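Skendwood brickwork money draws questions

Residents of the old Tannous building in Skendwood were told in October that the red brick on their shared hall would be cleaned and repointed by the end of the month. The hall is open again. Whether the job matches the notice that went up by the mailboxes is another matter.

The notice, signed by contractor Cludidico, promised "full renewal of all interior masonry." The invoice, which tenants have since passed from door to door, comes to $3070. Of that, $1408 is listed as labor and $1000 as materials. The rest goes under "sundries," a word that has come up a good deal on the stairs.

"I'd like to know what a sundry is," said Lama Shboul, who has rented on the second floor for six years. "I asked for a list. I got a brochure."

Cludidico says the price was fair for an old wall and that the mortar was matched to a sample taken from the site. The company did not say who checked the match. Its brochure describes the finish as "heritage grade," a term the town's building office does not use.

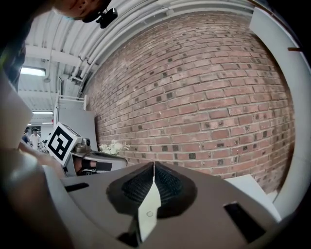

Brick of this age needs a soft mortar, and a hard modern mix can crack the faces off within a few winters. That was the concern raised by Nesrin Yazıcı, a retired mason from Pokthorpe who looked at the hall as a favor to a tenant. The wall is tall, and a person standing close to it has to look well up to take it in, so she wants the higher courses checked from a ladder before anyone signs off. Her own view is that the work "might be fine," and that a scratch test would settle it in ten minutes.

Each apartment has been asked to pay $147 toward the bill. Shboul has not paid. The building's manager said a copy of the mortar specification would be posted by the mailboxes, but gave no date. As of this week the space was still taken up by the original notice.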